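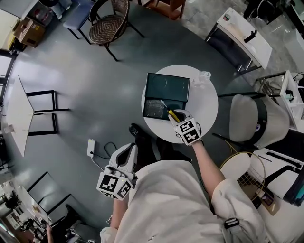

Small round side table in white.

Villent Side Table, Round, White

The Villent is a small round table for use beside a chair, a sofa or a bed. The top is powder-coated steel with a matte finish. The base is a single column on a flat foot, and the foot is low enough to slide under most sofas.

Villent was drawn by Solveig Hellström for Engström and has been in the range since February. It replaces the older Tilent table, which had three legs and a raised rim. Customers who own the Tilent can still order feet and screws for it from our spare parts page.

Assembly

The table ships flat in one carton. Screw the column into the foot, set the top on the column and tighten the center bolt with the hex key in the bag. It takes up to 10 minutes. Do not use a power driver on the center bolt. If the floor is uneven, turn the leveling pads under the foot until the table stands still.

Care

Wipe with a damp cloth and mild dish soap, then dry. Nail polish remover, paint thinner and scouring powder will dull the coating. Use a coaster under hot cups. Small scratches can be covered with the Brerkavus touch-up pen in white, sold separately. Let the paint dry overnight before you put anything on it.

Indoor use only. Do not sit or stand on the table.

Details

Color: white
Top and base: powder-coated steel
Pads: felt, with plastic leveling screws
Cartons: 1
Warranty: 5 years on the frame, 2 years on the coating
Article number: 265

Delivery and returns

Orders go out from our warehouse by parcel service. You can return an unassembled table in its original carton. Assembled tables are accepted only if there is a fault. Send a picture of the damage and your order number before you ship anything back.

Other colors

Villent is also made in sand and dark gray. The top and base are always the same color and cannot be mixed.

Questions about stock or spare parts go to Britt-Marie Lundgren in customer service.

Page updated May 17, 2021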